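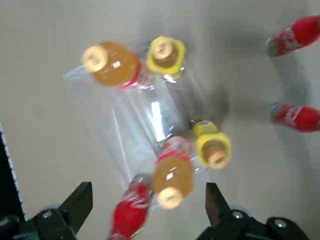 Tahsin Karunaratne replied:
Before you touch the camera settings, put a wrench on the finger brackets. We run the same two-finger setup at Pasarby and every "vision problem" we had in the first year was a loose screw on one side.

pasarby_nights wrote:
Seconding that. What are the bracket screws torqued to, and when was it last checked?

gluepot wrote:
No torque spec that I can find. The cell came from Dradus without much paper, just a wiring diagram and a parts list. I snugged them by hand in June. To recap from my first post, the job is sorting small bottles around a clear box. It picks fine in the morning and then starts closing 6 mm off to the right after a few hundred cycles. Last run it went 363 picks before the first miss. Reds, ambers, yellow caps, makes no difference.

hexkey_8 wrote:
If it's the same offset on every bottle then it's not the bottles. Does it come back if you power cycle?

gluepot wrote:
Sometimes. If I leave it off over lunch it's good again. If I just reboot, no.

hexkey_8 wrote:
Then I disagree with Tahsin. A loose finger doesn't fix itself over lunch. You have something warming up. Wrist joint or the camera body, take your pick. Run it with the cover off the wrist and see if the number changes.

Tahsin Karunaratne replied:
A bracket can do that too if it's aluminum on steel and the screws are only hand tight. Seen it. Take both fingers off, clean the faces, put them back with a torque wrench and a drop of medium threadlocker. Then mark the screw heads with a paint pen so you can tell if one has turned. Twenty-minute job.

marlow_cell2 wrote:
I'd also get rid of that clear box. We tried clear trays on our Tronus line and the glare off the walls gave us false edges all day. Ended up with matte gray ones.

gluepot wrote:
Can't, the customer supplies it. And the glare is there in the morning too when everything works, so I don't think that's my drift.

marlow_cell2 wrote:
Fair enough. It still costs you picks. Try a diffuser over the light.

pasarby_nights wrote:
Do it in this order so you know what fixed it:
1. Paint marks on the screws as they are now. Run until it misses. Look at the marks.
2. If nothing moved, leave it running and touch off on a fixed pin every 100 cycles. Write down the offset.
3. Only then take the fingers off.
If you re-torque first and it gets better you won't know if it was the screws or the hour it sat cooling on the bench.

Tahsin Karunaratne replied:
OK, that's a better order than mine.

gluepot wrote:
Did step 1 tonight. On the right side the screw farther from the finger had turned, maybe an eighth. Left side hadn't moved. Haven't done the pin test yet.

hexkey_8 wrote:
Do the pin test anyway. An eighth of a turn doesn't get you 6 mm at the tip unless the bracket is bent as well.

gluepot wrote:
Will do. I have a spare bracket from Martinelli on the shelf, so I'll lay the two on the surface plate and compare. Planning on 1,000 cycles after that – will post the offsets.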